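Datasets > Tabletop > Covered Box

# Covered Box on Paper: data card

September, posted by the maintainers

Covers table recordings made at the Isulbridge room. File prefix: `stement_box`.

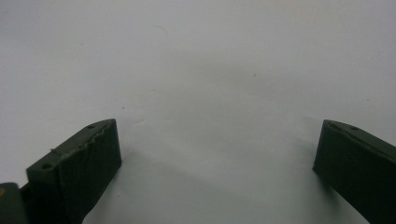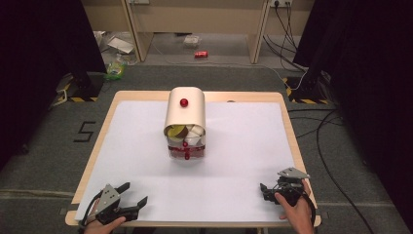
Alexiou Group, Small Objects Section

## Contents

- Episodes: 171
- Labeled segments: 3,411
- Longest episode: 200 seconds

## Setup

Table with a light wooden border. White paper covers nearly the whole top; a narrow strip of wood stays exposed along the edges. Replace the sheet when creased.

## Object

One clear box under a cream-white, half-cylinder cover with open ends. A small red ball sits on the crown of the cover. Folded pale pieces are inside; material is not recorded. Label the red band on the lower part of the box as `band` and the hanging red pieces on its front as `beads`.

## Known issues

Low contrast between cover and paper. The box is transparent, so masks drawn before the Brudent revision may leak into the background. Shadows are not labeled.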